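Cotton velvet tablecloth, dye comes off every wash -- how to stop it?

Posted by Nives Melis in Home and Laundry
472 views

Hello everybody. I sewed a big tablecloth from dark blue-green fabric which I bought in Mendon, in the remnants shop. The paper on the roll said 100 percent cotton velvet, and the lady said it can be washed at 30 degrees. I washed it three times already and each time the water is blue like ink. Last Friday a guest put her elbows on it and went home with blue sleeves, which was very embarrassing for me.

I tried a cup of vinegar in the first wash and a big spoon of salt in the second. I see no difference. The third wash I did with only water, by hand in the bathtub, and I changed the water until I got tired.

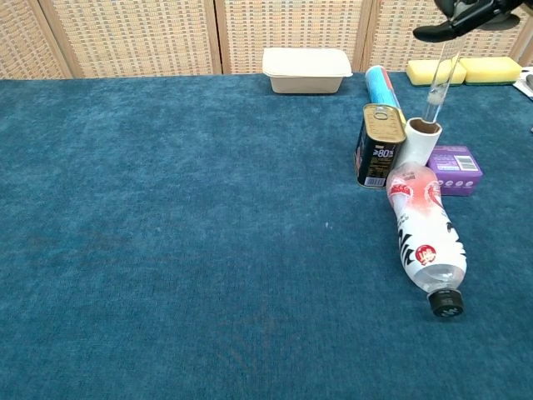
My mother says that vinegar always works and I did not use enough. My neighbor says the fabric is bad and I should throw it away, but I paid 58 for the piece and I spent two evenings on the hem, so I would like to save it. Is there something I can buy which really holds the color? I also do not want to lose the softness. I have a normal front-loading machine, no dryer.

Thank you in advance, and sorry for my English.

Yeshi Sisay
Member, 431 posts

Hello Nives. Your mother is repeating what everybody's mother says, mine too, but vinegar and salt do not fix the dye in a finished fabric. Salt is used while dyeing, to help the dye go into the cotton. Afterwards it only makes salty water.

First you must find out which problem you have. Wet a piece of white cotton with cold water, press it on a corner for one minute, and look. Then do the same with a dry piece and rub. If only the wet one gets color, there is loose dye and you can do something. If the dry one gets a lot of color also, the dye is sitting on top of the pile, and this is harder.

For loose dye, buy a dye fixative for cotton. The craft shops have it next to the fabric dyes. Read the label to see that it is for cotton, and follow the amount and the temperature it gives. Before the fixative, rinse in cool water as many times as you have patience for -- the fixative should hold the dye that belongs in the cloth and you want the extra one gone. Try on a leftover piece first, because the shade can change a little.

About softness: no hot iron on the front side. Hang it without folding, shake it well when it is half dry, and brush the pile in one direction with a soft clothes brush. Do not wring it.

Until you are sure, put a white cloth under it if your table is light wood. I did not do it one time and my table still has a green corner.

clovesov
New member

just wash it with color catcher sheets, 2 or 3 in the machine. worked for my jeans

Guerra
Member

The sheets are good for protecting the other clothes, but they only collect what is already in the water. They will not hold the dye in the fabric. I agree with Yeshi on the fixative.

I would add one thing. If the dry rubbing test is bad, go back to the shop with the receipt and the white rag. I did this with a curtain fabric and they gave me half of the money back, although it was already cut.

Nives Melis

Thank you all. I did the test this morning: the wet rag is very blue, the dry one is only a little gray. So I will buy the fixative and try it on the piece that was left from the hem. Yeshi, do you leave it to dry completely between the fixative and the next rinse?

Yeshi Sisay

No, I rinse it directly after, in cool water, and then I hang it. But if your label says something different, go with the label.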